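PACKAGING AND MATERIALS, SESSION 11
Paper, board and the box
Handout to go with the lecture. Bring it to the workshop.

Where we are

Last session was glass, which is heavy, breaks, and is loved by everyone who doesn't have to ship it. Today is corrugated board, which gets no love at all and carries most of what you bought this year. If you missed the glass session, read chapter 3 before the quiz, and borrow notes from someone whose handwriting you trust.

What it is made of

Corrugated board is flat paper glued to wavy paper. The flat sheets are called liners. The wavy one is the medium, and the waves are flutes. One liner plus one medium gives you single face, the floppy stuff wrapped around light bulbs. Two liners with a medium between them is single wall, which is most shipping boxes. Add another medium and another liner and you have double wall, for things that cost more to replace than to pack.

Do not write "cardboard" in your coursework unless you mean it loosely and say so. To a mill, cardboard could be a cereal carton, a shoebox or a birthday card. I will circle it. I own a great many pens.

Flutes

Flutes come in lettered sizes, and the letters are not in order of size. A is the tallest. B is shorter. C falls between A and B. E is thinner than any of them. The letters follow the order in which the sizes came into use, and the industry has had plenty of time to fix this and has chosen to leave it alone.

Tall flutes cushion well and stack well. Short flutes print better and resist being crushed flat. You want both, and you will be asked to choose.

Direction matters more than size for most of the mistakes made in this course. Flutes in a box wall should run up and down, like columns. Turn them sideways and the wall folds under load along a line you could have drawn beforehand. Every year a group turns them sideways to save material on the blank, and every year that group's box goes first in the crush test.

Scoring and cutting

A score is a crushed line that tells the board where to fold. Across the flutes it behaves. Along the flutes it wanders, sliding into the nearest valley, and your square box becomes a box with opinions. Press firmly enough to crush the medium, and stop before you split the liner. A split outer liner on a fold is a failed fold, even if it looks fine from your side of the bench.

Cutting is where the inside comes out. A sharp blade leaves the flutes open and readable. A dull one drags, and you get a fuzzy lip that will not sit flush against anything. Change the blade. They are cheap and the drawer is full of them.

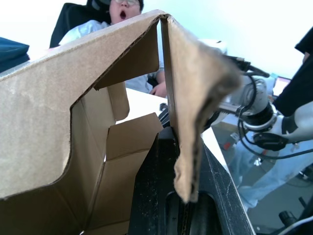
Photo: Bradasia course archive. Cut and folded corrugated board.

Look at cut edges whenever you get the chance. The fluted layer tells you the grade, the direction and quite often the mood of whoever held the knife.

Moisture

Paper drinks. Board kept in a damp warehouse loses stacking strength well before it looks any different, which is how a pallet that was fine on Friday comes to be leaning on its neighbor. The Sturnholm case in your reader covers this. Read the part on storage and skip the part on branding, which was written by the branding people.

Workshop brief

Working in pairs, make a single wall box to hold the Ivach test weight. No tape on the side seams. Glue tab only. Mark the flute direction on the blank in pencil before you cut anything.

Hand in the box, the flat drawing and one page on what you would change. "Nothing" is a brave answer and has never yet scored above 18 out of 30.

Reading

Benmoussa course reader, sections on liners and edge crush.
Sturnholm case, storage section only.

Next session: plastics. Bring something you were sure was recyclable.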